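Subject: Re: [boltura-riders] Carb float height and hard starting

Hi all,

I finally got a whole free Saturday with the Senora, and I'm so pleased with how she runs now that I have to write it up while it's fresh. Thanks to everyone who answered in April! The bike is the 178 with the kick start and the original slide carb. It would start fine cold, then flood on any warm restart, and it always smelled of gas after sitting on the side stand.

I started with the float like you all told me to. Mine was set way too high. Somebody before me had bent the tang (you could see the plier marks on it), so the needle never closed all the way.

1. Float height

Bowl off, carb tipped until the tang just touches the needle, without squashing the little spring. Then measure from the gasket face to the bottom of the float. I bent the tang a hair, measured, bent it back because I'd gone too far, and measured again. It took 6 tries. Do both sides of the float, they can sit crooked on the pin.

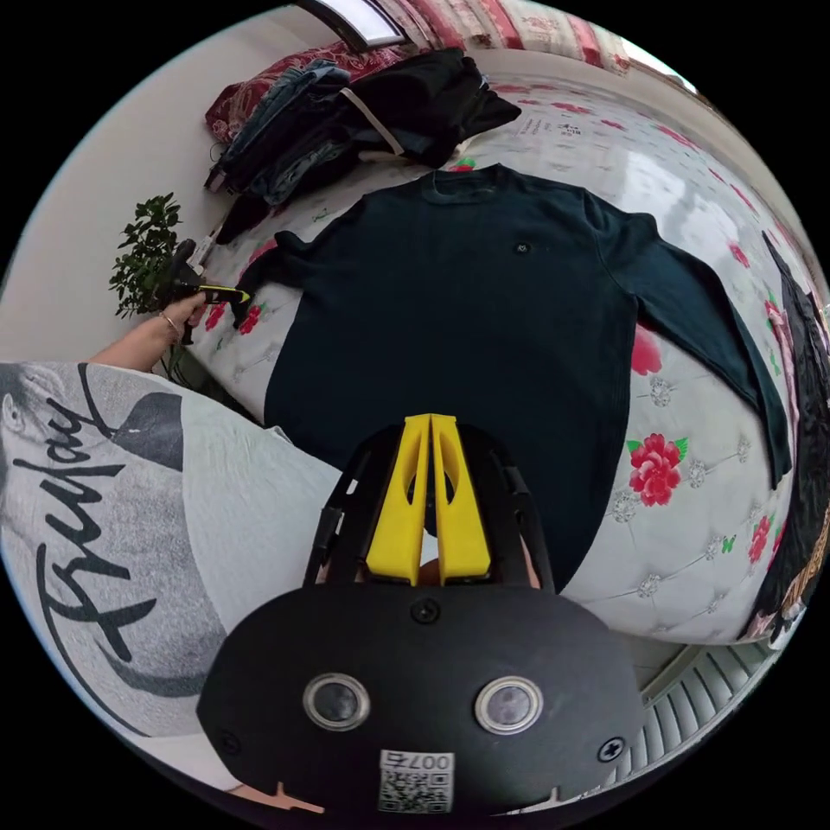

2. Needle and seat

The needle tip had a ring worn into it, so I put in one of the Womel kits. The gasket in the kit is a good one but it has to go on with the notch toward the overflow tube. Polish the seat with a cotton swab and a dab of metal polish, then blow it out well. I also cleaned the pilot jet twice, the second time with a strand of copper wire, and got a bit of green crud out that I'd missed completely.

3. Idle and mixture

Warm it up first, a good long ride. I ended up with the air screw 2 turns out and the idle turned down lower than it's been since I bought the bike. It just sits there and ticks over, it's lovely!

Now for the part I'm less sure of. On the long hill out of town it still hesitates a little at half throttle, and I'm on the middle clip of the slide needle.
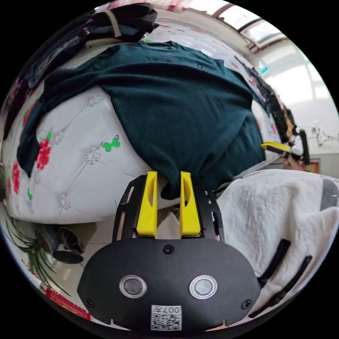 Nyamweya wrote:
> Before you move the clip, look at the rubber between the
> carb and the head. Mine had a crack on the underside that
> only opened up when the engine was pulling. I chased jets
> for weeks. Spray a little water on it at idle and listen
> for the revs to change. And check that the petcock flows
> properly with the cap on, the vent in those caps clogs.

I did the water test this morning and the idle didn't budge, but I only sprayed the top and the sides, so I'm going to take the rubber off and flex it in my hands. The cap vent I had never even thought of. I blew through it and it's pretty stiff going, so that might be the whole story right there.
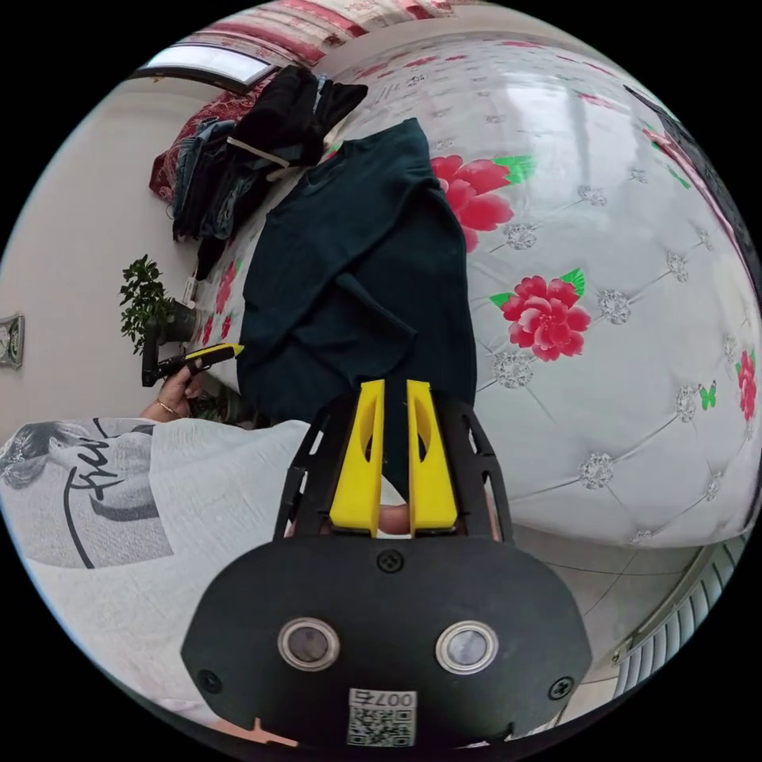 If the cap is clean and the rubber is good I'll raise the needle one clip and do the hill again in third, same throttle, and look at the plug afterward. Right now the plug is a nice tan with a bit of white on one edge.

One question: does anybody have the Boltura part number for the cap gasket? The one in there is hard as a board, and the parts book I have skips that page.

Ride safe, and thanks again, this list is great!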